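Ticket 1576 — Table surface marks, Trarnitside office
Status: waiting for supplier
Product: Nullura gray tabletop, sealed with Stiteck matte coat

Hello, I write again about the long table in our room. After we applied the second coat in February, pale rings appear on the surface when a hot drink stays on it for 18 minutes or more. I tried the cleaning method from your reply 3 times, with warm water and a soft cloth. The rings become weaker, but they come back the next morning.
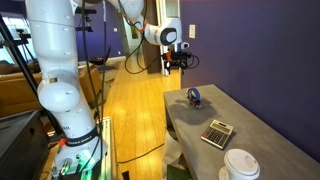 The coat was bought from Ruangrit together with the table, and we followed the instructions on the can. My question is if the mottled look of the top is normal for this product, or if the coat did not dry evenly. We now keep a saucer under every cup, also under the disposable kind with a lid like the white one near the corner. The blue tape can stay on the table, it leaves no mark.

Update, 4 p.m.: I left 2 test cups on a spare piece of the same top — one with a saucer, one without. Only the second made a ring. Please tell me if I should sand before a new coat.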